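Noodles for one
Colin Penrose - 11/24/25

I have been cooking less since January and washing up more, so the small saucepan with the glass lid gets used most days. Plain noodles, usually.

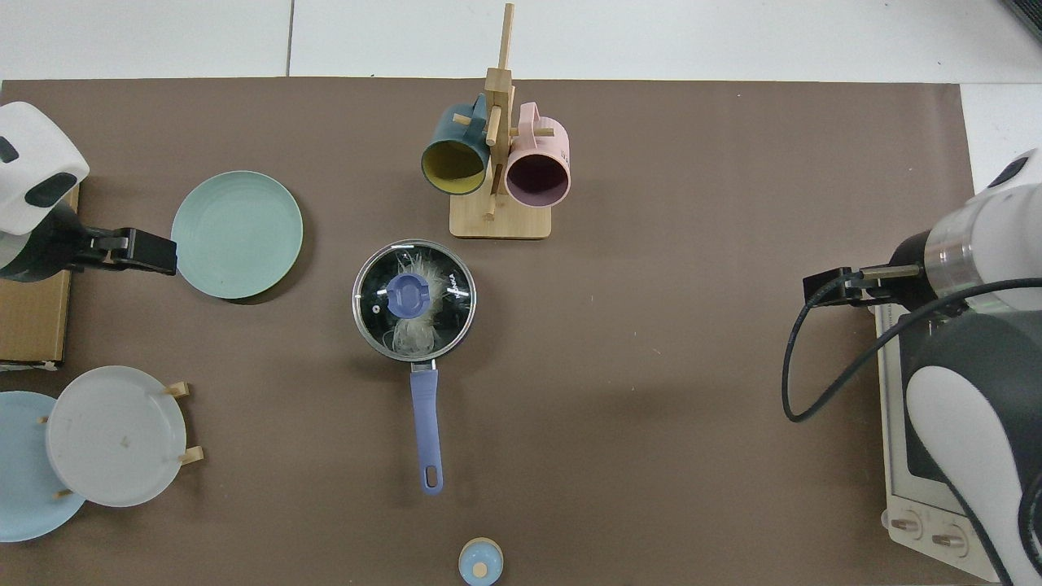

1 min read

The mug tree came from a shop in Oltham. It holds the teal mug and the pink one, and I like having them off the shelf. The wooden rack is for plates only. It takes up less room than the wire one I had in Sedgwick.
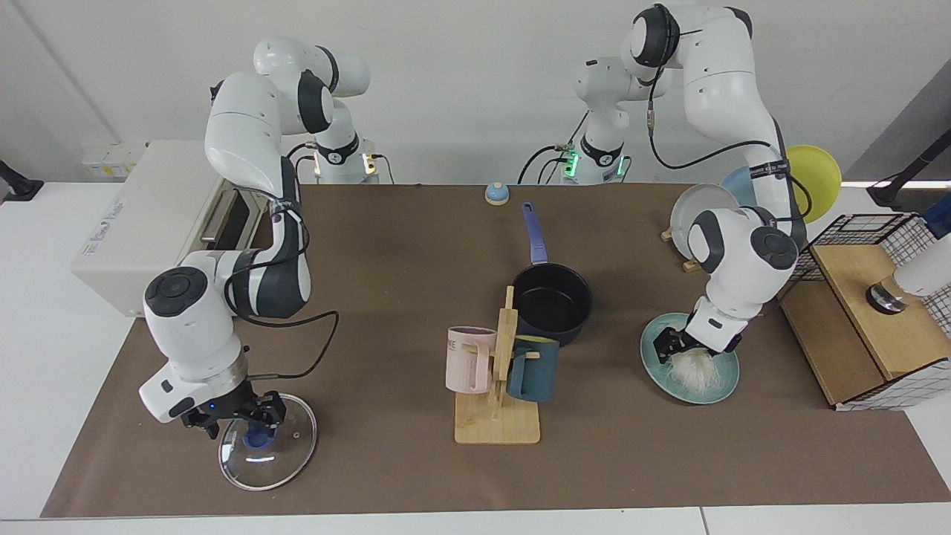 I still want a second saucepan, a bit bigger, for soup. The green plate is fine for noodles but too flat for anything with broth - I need to get bowls.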